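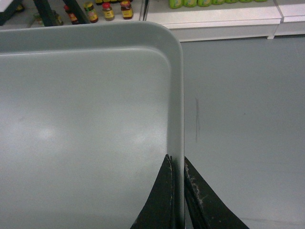 *Abb. 7.1: Griff am Tablettrand. Die beiden Finger stehen links und rechts vom Rand.*

# 7 Greifsysteme als Kaufteil: das Nachrüstpaket von Gosano

In den Kapiteln 5 und 6 wurden Greifer einzeln behandelt, getrennt nach Antrieb, Kinematik und Fingerform. Im Handel und in der Lagerlogistik werden sie selten so beschafft. Angeboten wird meist ein Paket aus Greifern, Handgelenkkamera, Kopfkamera, Steuerung und Wartungsvertrag. Dieses Kapitel untersucht ein solches Angebot, das Zweiarmpaket der Firma Gosano, und beurteilt es aus der Sicht eines Betreibers.

Als Aufgabe dient das Handhaben eines großen, flachen Kunststofftabletts im Laden. Für einen Menschen ist das einfach. Für einen Roboter kommen mehrere Schwierigkeiten zusammen: Das Tablett ist breiter als jede Greiferöffnung, seine Fläche ist glatt und einfarbig, und als Griffstelle eignet sich fast nur der erhöhte Rand. Ein Finger muss innen ansetzen, der andere außen. Liegt der Griff zu weit an der Ecke, kippt das Tablett beim Anheben.

Mit zwei Armen lässt sich das Kippmoment auf beide Seiten verteilen. Dafür entsteht eine geschlossene kinematische Kette: Weicht ein Arm von der Sollbahn ab, überträgt sich der Fehler über das Tablett auf den anderen. Die Steuerung muss deshalb entweder beide Bahnen sehr genau abstimmen oder in mindestens einem Arm nachgiebig sein. Gosano wählt den zweiten Weg. 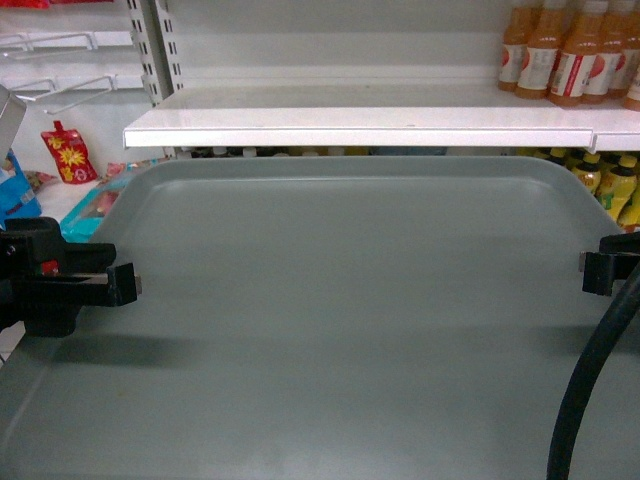
## 7.1 Was das Angebot umfasst

Das Grundpaket wird je Arm abgerechnet. Im Preis enthalten sind 15 Ersatzfingerpaare, eine Einweisung vor Ort und der Zugang zur Griffbibliothek, die zur Zeit der Drucklegung 412 Einträge führte. Nicht enthalten sind Kabelführungen. Wer sie weglässt, muss damit rechnen, dass Leitungen in den Arbeitsraum hängen und bei der Bahnplanung zu berücksichtigen sind.

Die Finger gelten als Verschleißteile. Gosano empfiehlt den Wechsel nach 2.000 Griffen. Minttu Seppälä, die das Paket für die Handelskette Lahtinen geprüft hat, hält diesen Wert bei glatten Kunststoffteilen für vorsichtig und rät, nach Sichtprüfung zu tauschen. Kratzer an den Kanten sind zunächst unkritisch – erst eine veränderte Spitzenform verschlechtert den Griff.

## 7.2 Prüfkriterien

Für den Vergleich mit anderen Anbietern, etwa Weltholm, verwenden wir in diesem Kapitel folgende Kriterien:

- Öffnungsweite und Fingerform im Verhältnis zur Randgeometrie
- Sicht der Handgelenkkamera auf beide Fingerspitzen während des Griffs
- Platzbedarf der Greifergehäuse vor einem bestückten Regal
- Umrüstzeit beim Fingerwechsel (Erfahrungswert am Standort Standthorpe: fast 11 Minuten je Arm)
- Laufende Kosten des Wartungsvertrags

Die Kamerasicht wird in Abschnitt 7.3 zuerst behandelt. Die Kostenrechnung folgt in 7.5 und stützt sich auf das Schema von Beaulieu, das aus Kapitel 3 bekannt ist.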